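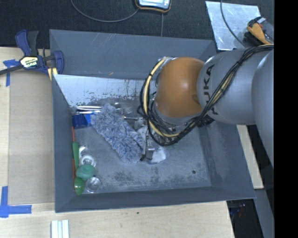

Slide 1. Gray bin, one fluffy duster head, a couple of whitish odds and ends.

Good morning. I'm Dorian, I look after storage and supplies at the Clasesville site, and my title today is "The Big Bin Is Not a System." (Wait for people to sit down.)

Start with the duster head, blue-gray and white, lying on a diagonal and taking up more room than anything else in there. Ask the room: where would you file this? Cleaning, spares, trash? Take two or three answers. They won't agree, and that is my problem with open bins.

The argument for them goes like this. One large container, low front wall, everyone can reach in, no labels to maintain. Ľubomír Hrubý made that case at Luston in February and he made it well. I still don't buy it. His test ran 6 days. Any bin looks good for 6 days.

Look at the floor of the bin next. Worn dark patches near the front, scratches and chipped paint on the pale panel at the back. I'm told wear proves a bin is popular. Maybe. It could also be people dragging things around while they hunt for something else. I don't know which, and I'd like to hear from anyone who has checked.

Slide 2. Villalba numbers. Go slowly.
We asked 17 people to find one named item in a mixed bin. Five gave up inside 60 seconds and took a new one from the shelf. Small group, one afternoon, so please don't quote it as science. But those five new items cost money, and the old ones stayed where they were.

Slide 3. Dusters in particular.
Shaggy fibers pick up whatever they touch. We know this, we buy them for it. Then we lay them in with other stuff and wonder why a fresh one leaves grit on a shelf. Praklow hangs theirs on hooks. I was doubtful about the hooks too — they fell off twice — but the dusters stayed clean.

If someone asks about dividers: tried them, mixed results, people pile things on top. Don't get pulled into the lid debate. Lids are a separate talk.

Leave slide 1 up for questions. Handout is the version dated 7/17/20, the older one has the wrong hook size.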